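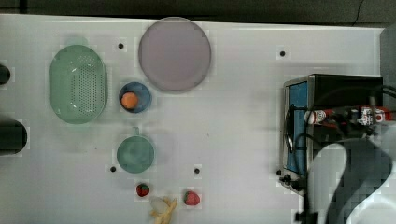
One reader of an earlier version of this article wrote in to say that a colander is only a sieve with bigger holes, and that the rest is shop talk. The objection is fair up to a point, and the trade has never given a very good answer to it.

Colander

Last updated: January
By the Holub household desk

A colander is a bowl or dish with holes in it, used to let water run off food. The word comes, by way of older spellings such as "cullender", from a Latin verb meaning to strain. It is usually told apart from a sieve by its holes, which are punched, drilled or moulded through a solid wall, where a sieve has a mesh stretched over a ring. The line is less firm than most cookery books suggest. Plenty of goods sold as colanders are made of mesh, and shops in Clolten have long used the two words as if they meant the same thing.

Early history

Pots with holes in them turn up on very old sites, and it is common to read that these were the first colanders. Some may have been. A pot with holes can also be a cheese strainer, a cover for embers or a burner, and the shape alone does not settle the matter. Traces of milk fat found in some prehistoric pieces make a good case for cheese. The claim that people were draining boiled vegetables in them rests on much less, and is often repeated without a source.

Materials

Fired clay came first, then bronze and other metals, then enamelled iron and tin plate. Aluminium and stainless steel took over much of the market in the twentieth century, with plastic close behind. Makers of each have claimed that theirs drains best. The firm of Dirnow, which sold enamelled ware, printed a leaflet promising that its 88-hole model would empty "in half the time of any other". The leaflet does not say which others were tried, how much water was used or who held the watch.

Hole size and pattern

Small holes keep back rice and lentils but clog with starch. Large holes drain fast and lose peas. Between these limits the pattern seems to matter little, whatever is said about stars, petals and spirals. Rirneo, a later maker, sold one design with 400 holes as an advance on its older ones. A count of this kind says nothing without the width of each hole, and Rirneo did not publish it. Many narrow openings can let through less water than a few wide ones, as water clings to the edges.

Feet, rims and handles

A foot or ring lifts the base clear of the sink, so that dirty water does not creep back up. Flat-bottomed types lack this and are better held in the hand or set over a bowl. Handles come singly or in pairs. Long arms that reach across a sink are sold as a modern idea, though older catalogues show much the same thing in wire.

Rinsing and salt

Cooks disagree on whether pasta should be rinsed in the colander. Rinsing takes off surface starch, which helps a cold salad and does little for a hot sauce. Aubergine is often salted and left to drain for 30 minutes, supposedly to draw out bitterness. Modern kinds are seldom bitter to begin with, and the salt may simply mask what bitterness there is. The loss of water is real enough, and slices treated this way tend to soak up less oil in the pan.

Care

Most metal colanders can go in a dishwasher. Chipped enamel will rust at the break. Starch dried into the holes comes away after a soak in warm water, and the special brushes sold for the job do nothing that an old washing-up brush cannot.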